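Nillwood Neighbors Board > House & Yard > Repainting old plastic lawn chairs, worth it?

porchlight_deb
Jun 11, 2019
Hi all! We inherited a bunch of plastic patio chairs when we bought the place over on the Millthorpe side of town and they are UGLY. Chalky, kind of yellow-gray, green stuff in the corners. My sister says spray paint them, my husband says curb. I'd like to have people over this summer without spending a fortune. Has anybody painted theirs and had it last more than one season? I was thinking a dark teal.

gus_in_gallstead
Painted mine in March two years back. Looked terrific till the Fourth of July and then it came off on everybody's shorts. My brother-in-law still brings it up. If you do it, use the paint made for plastic and scuff the chair up first, 220 paper or so. I skipped the scuffing, so that's on me.

tomato_annie
I'm going to disagree with Gus a little, mine have held up fine for 2 summers and they sit out in full sun. But I cleaned them like crazy first. Dish soap, then a rinse, then I let them dry a whole day, then the sanding, then wiped down again. The paint is the easy part! Thin coats, and wait between them even if the can says you don't have to. Teal would be so cute.

gus_in_gallstead
Annie how heavy are the people sitting in yours, lol. Mine see a lot of action. It's the front of the seat that goes first, right where the backs of your knees rub.

rewi_road_rick
Don't paint them. Once you paint plastic you're painting it every year for the rest of your life. Scrub with baking soda and an old brush, and if they're still dingy, live with it. They're lawn chairs. Throw a cushion on there.

porchlight_deb
Rick you sound exactly like my husband except he wants to throw them out too. I tried the baking soda on one last night and it did get the green off! Still yellow though. Does anything work on the yellow?

rhys_r
Rhys Rutherford here, I've done a whole lot of these for the church picnic and I'm somewhere between Annie and Rick. The yellow is sun damage and you can't really scrub it out, only sand a little of it away. Cushions hide most of it. If you want color, paint the dark ones and leave the whites white, because a scratch in teal over white shows up from across the yard. 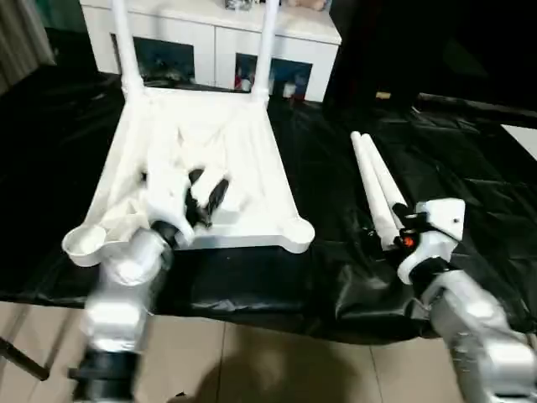 Prep is where folks get lazy, and the underside is where they get laziest. Get the thing up off the grass and onto a table so you aren't bent over all afternoon, and put plastic down first or your table's going to be teal as well. Lay the chair on its back like the white one in my picture, with the legs pointing up, and you can work along that rounded front edge of the seat without fighting it. That's the edge Gus lost his paint on. Do the legs while you're there, then let it sit overnight before you turn it over.

tomato_annie
Yes to the table! My back thanks you. I did mine in the driveway and there's still a chair-shaped outline by the garage.

rewi_road_rick
Still say cushions.

gus_in_gallstead
Rick, cushions mildew. I had to toss a full set after one wet spring, and they cost me 80 bucks.

rewi_road_rick
You bring them in at night, Gus.

gus_in_gallstead
Who brings cushions in at night??

porchlight_deb
OK I'm going to try one chair in teal, the worst one, and scrub the others and see which I like better. Rhys, do you sand between coats or only before the first?

rhys_r
Only before the first, unless you get a drip. Let a drip dry hard before you touch it.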